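Progress report to the Sokol Fund
Verholm Community Clothing and Repair Project
26 January 2019
Prepared by Rasmus Lūse, project coordinator

Summary

This report covers the second half of the first grant year, from July to the end of December. The project remains on budget. Two of the three targets set in the grant agreement have been met. The third, the school outreach program, is behind schedule and is discussed below.

Clothing intake

Donations slowed in the fall and picked up again once the cold weather came. We took in 166 items during the period, mostly coats, jackets and children's wear. Items are checked for stains, broken fasteners and worn seams before they go to the repair table or straight to the racks. Anything that can't be worn again goes to Fasoson for fiber recycling under the arrangement described in our first report.
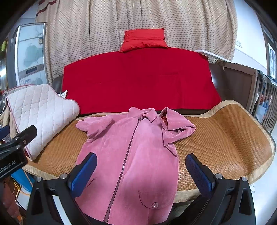

Verholm Community Clothing and Repair Project, Intake and Repair Team

The repair side of the work has changed more than we planned. In the grant application we expected most jobs to be hems and buttons. Zippers have taken up far more of our time. A replacement takes most of an evening for someone new to it, and the long ones have to be ordered. We have moved part of the supplies line from thread and patches to zippers and sliders. The total for supplies is unchanged.

The used industrial machine bought with the equipment money was delivered in July and needed a new motor belt before it could be put to work. The seller paid for the part. It has run without trouble and is now used for denim and heavier coats. The two household machines are kept for lining work and lighter fabrics.

Storage was a problem through October. The back room at our old address had damp along one wall, and we lost a box of wool sweaters to mildew. We now rent a dry unit from Pestus on a monthly basis. The rent is higher than the storage amount in the approved budget, and the difference has been covered from our own reserves.

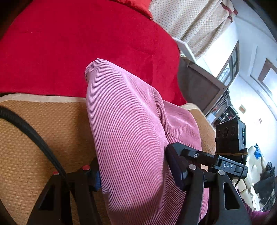

Under the new lease we can also get into the unit in the evening, so the team no longer has to carry bags back and forth between sessions. Seasonal clothing is labeled by size and put away there until needed. Winter coats came out early in November and most of the adult sizes were gone by the middle of December. Children's sizes lasted longer.

Repair evenings

Three evening courses were held, each running for four weeks. All were full. People who finished the first course asked for something harder, so the third dealt only with linings and zippers. We would like to keep that format.
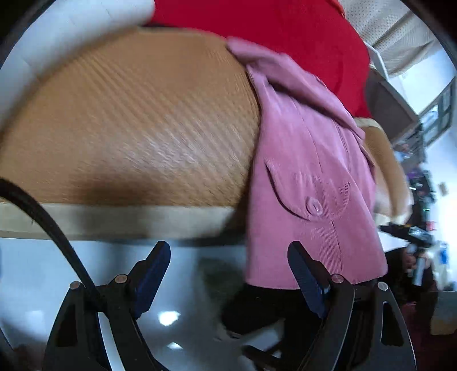
Pink corduroy garment on the table.

School outreach

We had planned to visit both middle schools before the winter break. Only one visit took place. The other school changed its schedule in November and could not offer us another date until spring. The unspent travel and materials money has been carried forward, and we ask the Fund to approve its use in the coming period.

Next steps

Book the second school visit.
Hold two more repair courses, one for beginners.
Renew the storage lease, with the full rent entered in the revised budget.

The financial statement and receipts are attached separately.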